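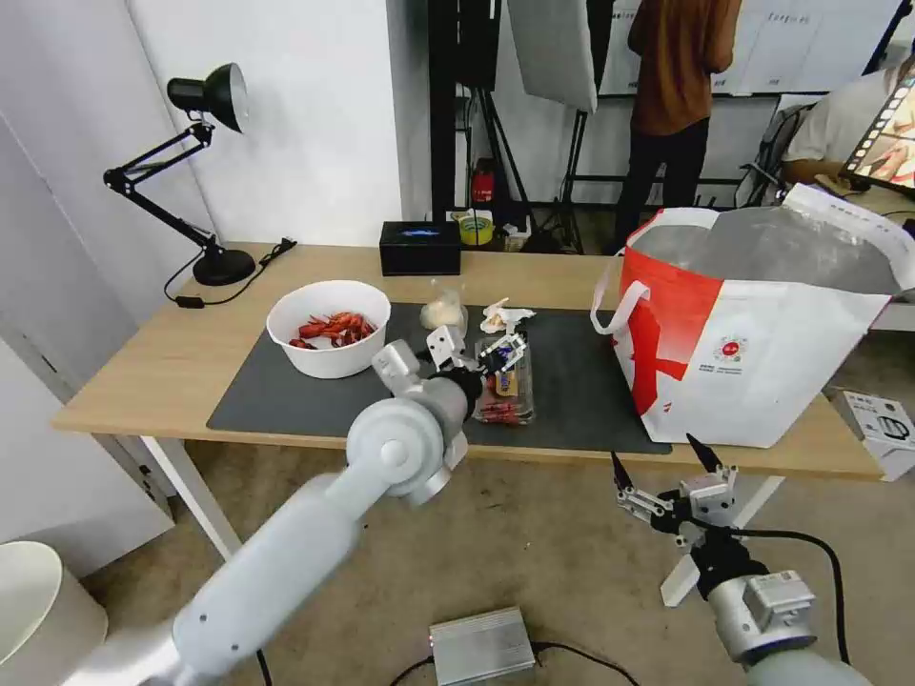 Lama Tarawneh escribió el jue 10 octubre:

> Hola a todos. Pregunta de novata, perdonad si ya ha salido en la lista. Llevo desde junio preparándome la comida para el trabajo y los miércoles ya no hay quien se la coma. El arroz se queda como perdigones y la ensalada es una sopa. Cocino el domingo por la tarde para toda la semana y lo meto todo en la nevera. ¿Hacéis lo mismo y os aguanta, o es que tengo que resignarme a cocinar cada noche? También me interesa saber qué recipientes usáis, porque los míos ya huelen a curry aunque lleven dentro una manzana.
>
> Gracias,
> Lama

¡Hola, Lama! Bienvenida, que creo que es la primera vez que escribes y has ido directa al tema que más correos genera aquí después del de los garbanzos.

Te cuento lo mío, que no es ningún método, es lo que me ha ido quedando después de tirar mucha comida. Lo primero: cocinar el domingo para los cinco días, yo lo dejé. Ahora hago dos tandas, domingo y miércoles, y la del miércoles es una tontería de media hora (verdura al horno, una legumbre de bote y a correr). Lo que cocino el domingo me lo como hasta el miércoles y de ahí no pasa, y si veo que me he venido arriba con las cantidades congelo el mismo domingo, en cuanto se enfría. Congelar el jueves lo que ya está triste no lo arregla, te lo digo por experiencia y por unas lentejas que todavía me duelen.

Lo del arroz tiene mal arreglo en frío. El blanco de grano largo se pone duro en la nevera hagas lo que hagas, así que o lo calientas con una cucharada de agua y tapado, o te pasas a otra cosa. Yo me pasé al bulgur y al cuscús gordo, que fríos están buenísimos, y a la patata cocida. Y ojo con dejar el arroz en la encimera toda la tarde mientras haces lo demás, eso sí que no. Lo extiendo en una bandeja para que pierda el calor deprisa y a la nevera.

La ensalada: el aliño aparte, siempre, en un botecito de los de muestra de mermelada. El tomate también lo llevo entero, de los pequeños, y lo parto en la oficina. El pepino me lo he quitado de la vida entre semana porque suelta agua como si le pagaran por ello. La col y la zanahoria, en cambio, mejoran de un día para otro — si les pones un poco de vinagre y sal el domingo, el martes están de escándalo.

Recipientes. Aquí ya sé que vamos a discutir. Tengo de los dos, cristal y plástico. El cristal para todo lo que lleve tomate, curry o pimentón, que es lo que te ha dejado los tuyos oliendo. Son unos Sterkent que compré sueltos, pesan como un muerto y en la mochila se notan, pero salen limpios. El plástico lo uso para cosas frías y secas: fruta, frutos secos, un bocadillo. Tuve dos de Brilora con cierre de pestañas y las pestañas se rompieron las dos, una detrás de otra, así que ya no los recomiendo, aunque sé que a Yolandi Buthelezi le han salido buenos y me lo va a recordar en cuanto lea esto.

Para quitar el olor de los que ya tienes, prueba bicarbonato con agua templada toda la noche, abiertos, y luego un día al sol en la ventana. El color naranja no se va, pero el olor sí, o casi. La tapa es la culpable muchas veces: si tiene goma, sácala con la punta de un cuchillo sin filo y lávala por separado. La primera vez que lo hice yo casi me mareo de lo que había ahí debajo.

Y una cosa que me cambió bastante la semana: no cocinar platos, cocinar piezas. Un cereal, una verdura asada, una proteína, una salsa. El lunes las junto de una manera y el martes de otra, y no tengo esa sensación de estar comiendo el mismo táper en bucle. La salsa de yogur con limón y ajo me aguanta perfectamente tres días (el ajo poquito, que tus compañeros también tienen derechos). Si te interesa, en el archivo de la lista hay un hilo de junio sobre salsas, con el asunto "Perkeck y el pesto de zanahoria". No me preguntes por el asunto, que el hilo se desvió muchísimo, pero las recetas están hacia el final.

¿Tienes microondas en el trabajo? Porque si no tienes, lo que te he dicho del arroz no te sirve de nada y habría que ir más a los platos fríos o al termo. Yo pasé un invierno entero con termo y sopa y lo llevé bien, salvo el día del autobús.

Un abrazo, y cuéntanos qué tal la semana que viene.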